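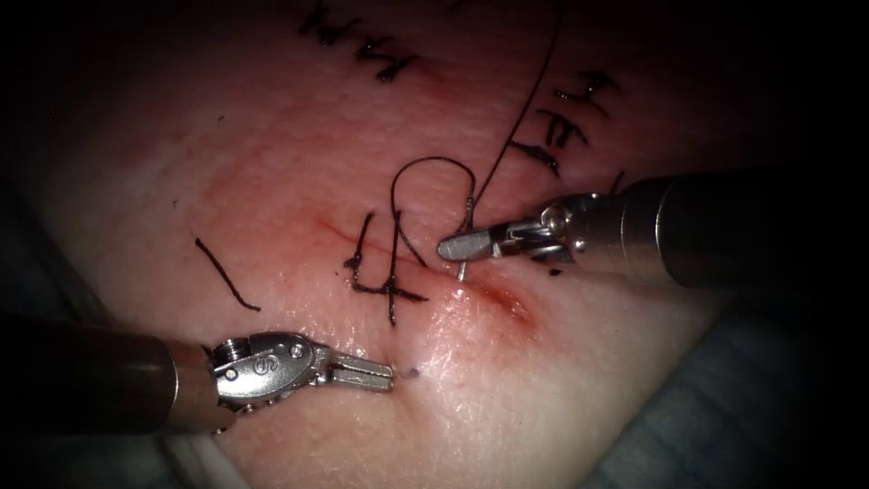
一根线的去处

本刊编辑部　2018年11月30日

在Drustevia地区，制线业长期被视为纺织业的附属部门。地方志中关于棉布、呢绒和地毯的记载相当详尽，涉及制线的文字则多半散见于税册、学徒契约和河道用水纠纷的案卷之中。这一状况与制线业在当地经济生活中的实际分量并不相称。Berge河谷沿岸的作坊曾向裁缝铺、鞋匠铺、装订作坊、渔具行和医疗用品商供货，所产线材品类繁杂，粗者可以缝帆，细者须借助放大镜方能检验。

近年来，Kerkby纺织档案馆陆续整理并开放了一批企业账簿、染色配方和样线册，为重新认识这一行业提供了条件。本刊在此基础上走访了河谷上下游的旧厂址与仍在运转的车间，试图说明一个看似细小的行业如何形成、如何分工，又如何在成品布市场萎缩之后延续下来。

水与丝

制线业在Berge河谷立足，首先得益于水。河谷上游的水质较软，适于煮炼和染色；下游落差较大，可以带动捻线机的水轮。早期作坊多沿支流分布，煮炼在上，捻合在下，半成品用驳船或骡车往来运送。由于染色废水必须排入同一条河，上下游之间的争执几乎从未中断。现存的案卷中，有相当一部分是下游洗毛业者对上游染坊的控告，所诉事由大同小异，判决则时宽时严，视当年羊毛行情而定。

当地不产蚕丝，原料须从外埠购入。生丝外层裹有丝胶，手感硬涩，须经皂液煮炼方能去除。煮炼的火候直接关系到成线的强度：丝胶去之不尽，线体发硬，上色不匀；煮炼过度，丝纤维受损，捻合时容易断头。旧时的师傅凭手感和气味判断煮炼程度，样线册的页边留有大量简短批注，如“偏涩”“可再煮”“此批勿染浅色”等。这些批注字迹各异，用语却相当一致，可见当时已经形成了一套通行于各作坊之间的行话。

棉线和麻线的工序有所不同。麻线主要供应鞋匠和马具匠，成线之后还要打蜡；棉线用途最广，利润也最薄，后来大部分转到河谷以外的大型纱厂生产。留在Berge的，主要是丝线和若干特种线。

捻与编

线的基本结构有两类，一类为捻合，一类为编织。捻合线由若干股单丝按一定方向加捻，再反向合股，借捻力的相互抵消保持稳定。此类线材制作迅速，成本较低，适宜一般缝纫。其弱点在于受力方向一旦与捻向相逆，线体容易松散，反复穿行于质地紧密的材料时尤为明显。

编织线的结构与绳索相近，由多股细丝相互交叉包绕而成，表面可见细密的纹路。编织线不易散股，打结之后不易滑脱，柔韧性也较好，因而受到装订、钓具和医疗用品等行业的重视。不过编织机速度较慢，锭子需要逐一校准，任何一锭张力不均，都会在线体表面留下肉眼可辨的凸起。老工人称之为“骨节”。检验工序的主要任务，便是将带有骨节的线段剪除。

Uker线厂是当地较早引进编织机的企业。据该厂账簿所载，编织车间投产初期亏损严重，两年之后方才持平。管理层曾数次讨论将机器转让，最终因一笔装订线的长期订单而作罢。该厂鼎盛时期雇有工人约900名，其中从事检验和络筒的多为女工，工资按合格线轴计算。一只标准线轴绕线700米，若在检验中发现骨节，整轴须退回重绕，由此造成的损失由车间与检验员分担。这一规定引发过多次停工，最后改为全部由车间承担。

账簿还显示，Uker线厂对包装的投入超出同业甚多。线轴先以薄纸包裹，再装入印有编号的硬纸盒，盒盖内侧附有一小段样线，便于买方在不拆封的情况下核对颜色。档案馆收藏的纸盒大多保存完好，样线的颜色却已有不同程度的变化，唯有黑线和深褐色线仍接近原貌。

黑色的学问

在各色丝线之中，黑线的需求最为稳定，染制也最为繁复。植物染料时代的黑色，实为深蓝、深褐与铁媒染剂反复叠加的结果，一批黑线往往要入缸多次。铁媒染剂用量过大，会使丝线在若干年后变脆，这是许多旧衣物黑色缝线率先断裂的原因。合成染料普及以后，染黑的工期大为缩短，线体的耐久程度也有所提高，但河谷的染坊仍保留了先染深蓝、后染黑色的习惯，认为如此所得的黑色较为沉着。

黑线的用途远不止于缝制深色衣物。装订工人用黑线标记书帖的起止，制帆工人用黑线标记修补之处，以便日后复查。外科使用黑色丝线的历史也相当久，深色线迹在浅色组织上易于辨认，缝合时便于掌握针距，拆线时不易遗漏。各行业的理由并无二致，都着眼于“看得见”。
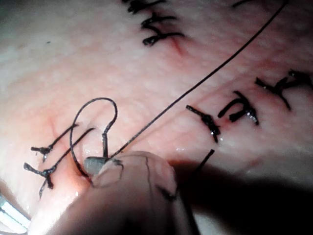 黑色缝线与线圈，衬以浅色、近似皮肤的表面。

医疗用线在Drustevia的制线业中所占产量不大，对工艺的影响却十分深远。普通缝纫线只需在交货时符合样线标准，医疗用线则要求每一批次均可追溯，原料来源、煮炼时间、染料批号和检验人员都须登记在册。Kerkby档案馆所藏的批次登记簿，是目前了解当地制线工艺最可靠的材料，其详尽程度远在普通账簿之上。若干染色配方在染坊自身的记录中已经失传，后来正是借助登记簿中的投料记录才得以部分复原。

登记制度起初遭到工人的普遍抵制。络筒工和染色工长期以口授方式传习技艺，对于将投料数量写在纸上，既嫌烦琐，也担心手艺外流。厂方为此在车间设立了专门的记录员，由其代为填写，工人只须口头报数。早期登记簿中的数字时有涂改，有的页面一望而知是事后补写。档案馆在整理时保留了全部涂改痕迹，并在目录中加以标注，以便使用者自行判断。

另一项影响体现在张力控制方面。医疗用线对粗细均匀的要求甚高，迫使编织车间改进了锭子的配重方法。改进后的配重很快被移用于装订线和钓线的生产，退货率因此下降。Uker线厂在其后的销售目录中，将各类编织线统一归入一个系列，目录正文对配重一事只字未提，仅在附页中列出了新的公差标准。

结的传统

谈论线，难免要谈论结。河谷各行业所用的结，名称繁多，同一种结在鞋匠、渔民和装订工人口中往往各有叫法。Kerkby档案馆曾征集各行业的打结样本，钉于硬纸板上，并注明采集地点与用途。将这些纸板并列比较，可以发现多数行业常用的结不过寥寥数种，差别主要在于绕线的次数和收紧的方向。

方结最为通行，两次交叉方向相反，收紧后较为平整。若两次方向相同，所得之结容易滑动，装订工人称之为“懒结”，学徒若打出懒结，须当场拆去重做。丝线表面光滑，打结时常须在第一次交叉处多绕一圈，以增加摩擦，使线在收第二次交叉时不致松开。类似的做法见于渔具、刺绣和外科缝合等多个领域，各自起源于何时何处，现有材料尚难断定。

收紧的力度则更难以文字说明。过松则两边材料不能贴合，过紧则材料起皱，甚至被线割伤。装订业的旧手册对此仅写有“以纸不起皱为度”，皮革业的手册写的是“以皮不泛白为度”，均以材料的反应作为标准。学徒须在废料上反复练习，所用废料由作坊提供，线则须自备。学徒契约中常有关于练习用线的条款，规定每季可按成本价购买若干轴，不得转售。
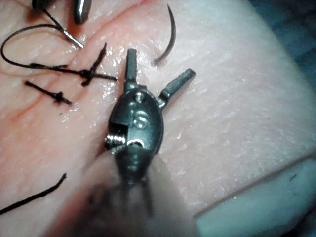 此类条款的执行情况，从零散的处罚记录中可见一斑。转售练习用线的学徒一般被罚做杂工，情节严重者延长学徒年限。处罚记录中提到的转售对象，多为走村串户的货郎。货郎将零线重新绕成小卷，售与乡间农户，价格低于城镇店铺。换言之，正规渠道之外另有一个规模可观的零线市场，乡间衣物、口袋和马具的修补多赖于此。这一市场几乎没有留下账目，只能通过处罚记录和少量遗物推知其存在。

修补在乡间生活中的地位，也有助于解释线的销量为何并未随布匹销量同步起落。布价上涨之时，农户推迟添置新衣，缝补次数随之增多，零线的销路反而转好。Berge河谷的制线作坊因此得以在数次布业萧条中维持开工。有研究者据此认为，线的销售可以作为观察乡村家庭开支的一项辅助指标。此说尚待更多地区的材料加以验证，但对于Drustevia而言，现有账簿与之大体相符。

厂房与河

成衣业的兴起改变了上述格局。家庭缝补逐渐减少，成衣厂大批量采购合成纤维线，对丝线的需求持续下降。河谷下游的水轮先后停转，厂房或改作仓库，或任其荒废。Uker线厂也大幅缩减了规模，原有车间中仅编织和络筒两处继续运转，染色工序委托外埠企业完成，煮炼设备则移交Kerkby档案馆收存。

留存的车间目前以装订线和修复用线为主要产品。修复用线供应博物馆、图书馆和教堂的织物修复部门，订单数量小，要求各异，有的客户会寄来旧线残段，要求依样复制。复制工作需先拆解残段，辨明股数与捻向，再选配原料试制。试制样线须与残段在日光和灯光下分别比对颜色，通常要往返寄送数次方能定稿。车间工人对此类订单的评价不一，有人认为耗时过多，有人则视之为难得的练习机会。

厂房的处置是近年来当地讨论较多的议题。沿河厂房的砖木结构大多尚可利用，然而地基长期受河水浸蚀，加固费用高昂。Berge镇方面倾向于保留临街立面，内部改建为住宅；档案馆则希望至少完整保留一处水轮间，连同引水渠一并对公众开放。双方于今年9月就引水渠的归属交换了意见，尚未达成一致。引水渠横跨数处私人地块，旧契约对渠岸维护责任的规定前后不一，需要逐份核对。

河水本身已较从前清澈。染坊停工之后，支流中重新出现了鱼类，下游居民也不再为水色变化提出申诉。惟河床淤泥中仍含有旧时染料和媒染剂的残留，疏浚时须单独处置，不得用于农田。水务部门已在支流沿岸设立标牌，提醒施工单位注意。

样线册的保存

档案馆现阶段的工作重点在于样线册。样线册以硬纸为页，线段两端用胶固定，年深日久，胶层发黄开裂，线段容易脱落。早年的修补曾使用胶带，揭除时往往连带损伤纸面。目前采取的办法是逐页拍照存档，将脱落线段以细棉线重新缝缀于原位，缝缀所用的线选取与页面相近的米白色，以区别于样线本身。

缝缀工作须在温湿度稳定的房间进行，进度较为缓慢。原册编号与线厂账簿编号并不对应，整理人员需要借助颜色名称、订单日期和纸张水印互相参照。颜色名称尤其费解，同一名称在不同年份可能指代深浅悬殊的颜色，例如“河灰”一色，早期偏绿，后期偏蓝，其间何时更改、因何更改，账簿中均无说明。

已完成整理的样线册可在Kerkby档案馆阅览室预约查阅，每次限调一册，查阅时须佩戴馆方提供的手套。线段不得触摸或剪取，需要核对颜色的读者可向值班人员借用比色卡。尚未整理的部分暂不开放，开放日期由馆方另行公布。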